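Ticket: handheld gripper units, width reading drifts and frames drop, Ellwood vs Guvia controller
Opened by: Rodica Chiriac
Assigned: Cosmin Dobre
Status: open, partly worked around

Cosmin, comparing the two controllers on the Brandano grippers like we agreed. Same wood table, same person, only the controller swapped. Fisheye views from the handhelds:
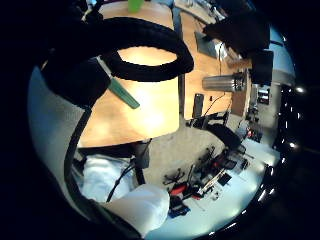
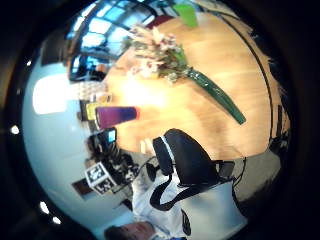
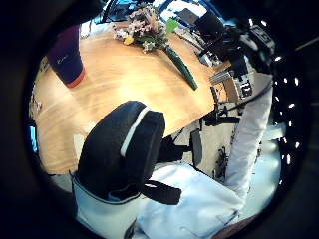
Problem 1. Gripper width on the Guvia comes back wrong after a few open/close cycles. Fully closed should read 0. Reads 2 mm, stays there till power cycle. Ellwood doesn't do it, same gripper, same cable.

Problem 2. Dropped frames. Long take on the Guvia, 2,053 frames expected, 172 missing. Missing ones come in clumps, not spread out. Ellwood on the same length take dropped none.

Tried so far:
- new USB cable, no change
- other port on the laptop, no change
- swapped left and right gripper. Drift follows the controller, not the gripper
- recalibrated width from the Hidero tool. OK for a few cycles then back
- lowered exposure, in case it was the camera. No differnce in drops, picture just darker
- Guvia firmware is whatever it shipped with, haven't touched it

Log from the bad take, same thing repeats all the way down:
WARN width: zero offset changed, keeping last
WARN cam0: buffer full, discarding
WARN cam0: buffer full, discarding
INFO cam0: resumed

Questions: is the buffer size something I can set or is it baked in? And does the Guvia re-zero by itself when the fingers stall? Manual says nothing about it that I can find.

--- Cosmin Dobre, 11:40
Buffer you can set. Config file, section capture, key is queue_len. Default is way too small, put 200 and restart the service (restart, not reload, reload ignores it). Re-zero yes, it does that on stall. If somebody squeezes something hard and holds, it thinks that's the closed stop. What were you grabbing?

--- Rodica Chiriac, 11:55
Tumbler mostly, then the flowers. Tumbler gets squeezed hard. So that would fit. Will try flowers only.

--- Rodica Chiriac, 14:20
queue_len 200 done. Two takes, no drops on either. Flowers only, no drift. Tumbler again, drift back on the third grasp. So it's the stall thing for sure.

Can I turn auto zero off? There's a checkbox in the Hidero tool called "adaptive home", unticked it, saved, it comes back ticked when I reopen. Maybe only the display.

--- Cosmin Dobre, 14:35
Not only the display, the tool doesn't write that one. Known. You have to set it in the same config, adaptive_home = 0, under grip. Both sides, left and right have seperate sections. Then power cycle with the fingers fully closed.

And keep the old takes from this morning but don't mix them with the new ones, width values are no good after the first tumbler grasp.

--- Rodica Chiriac, 15:10
Set on both. Left is fine now. Right still drifts, less than before. Going to check I didn't typo the section name. Leaving the ticket open, Ellwood stays on the right hand for now so we can keep recording.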